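Keeping the arm at Grenano in step with its double

Chae-won Ra looks after one robot cell. It belongs to Grenano, a small firm that makes sorting equipment, and it sits at the far end of the workshop behind a waist-high guard. She has had charge of it since April, when the previous keeper moved to another site and left her a ring binder and a drawer of spare cables.

"The binder was good up to page 12," she says. "After that it was mostly phone numbers."

The cell is a single arm with a two-fingered gripper, a table and a controller in a cabinet underneath. It has a second life on a computer, in a simulator the firm calls Catura, where every new routine is run before it goes near the real arm. Ra looks after both. Most of our talk was about how she stops them drifting apart.

Her day starts with the real one. She switches on the controller, waits for the brakes to release and sends the arm to its home position. Then she drives it to a steel pin bolted to the table and checks the gap with a feeler gauge. If the gauge goes in as it should, she signs the sheet. If it doesn't, she runs the check again before touching anything.

"People want to recalibrate straight away. I did, the first month. Half the time there was grit on the pin."

The fingertips get the most attention. The pads wear on the inside face, more at the bottom than the top, and a worn pad lets a part turn in the grip. She wipes them with a lint-free cloth every morning and changes them in pairs, never singly. The old pair goes into a bag with the date on it. The last bag in the drawer says 2022-07-03.

Cables come next. There is one run from the wrist to the base, held by clips, and she goes along it with her hand while the power is off. In her second week she found a clip that had snapped and let the cable rub against the casing. It had not gone through the outer sleeve, but it was close. She now keeps a box of clips in the cabinet door.

The worst fault so far was error 401. It came up when the gripper failed to report that it had closed, and the arm stopped where it was. She changed the gripper cable, then the connector, and the fault stayed. Wai-kit Yen, who wrote most of the control software, came down and sat with her for an afternoon. They found a loose earth wire in the cabinet.

"I'd looked at that wire three times," Ra says. "It looked fine. Wai-kit pulled it and it came out in his fingers."

Yen remembers it differently. "She had already ruled out everything else. I pulled the only wire that was left."

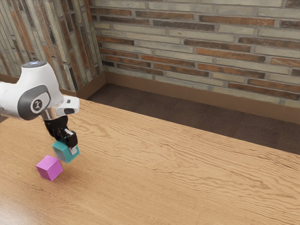

Catura needs the same sort of care, Ra says, though there is no grit in it. The table height, the length of the fingers and the friction of the pads are all numbers in a file, and each has to match the cell. Her standard check uses two blocks. The arm holds the teal one in the gripper with a corner pointing down, close over the pink one on the table, and she reads off the distance between them. A tilted block is harder on the settings than a square one, in her view, and shows up a wrong finger length sooner. She sets the gripper speed to 80 per cent for this and the arm speed to 80 as well, and leaves both alone so that one week's results can be held against the next.

When she fits new pads, she measures them and puts the figures into the file the same day. Yen would like that to happen by itself, and has started on a small program called Ravn that would read the measurements from a form. Ra is in no hurry for it.

"I like typing them in. If a number looks wrong, I go and measure again."

A second gripper, from a supplier called Vasine, is due to be tried next. It is a little longer than the present one, so the home position, the pin check and the Catura file will all have to be changed. She has cleared a morning for the fitting and the rest of the week for everything else. The new mounting bolts are already in the drawer, next to the clips.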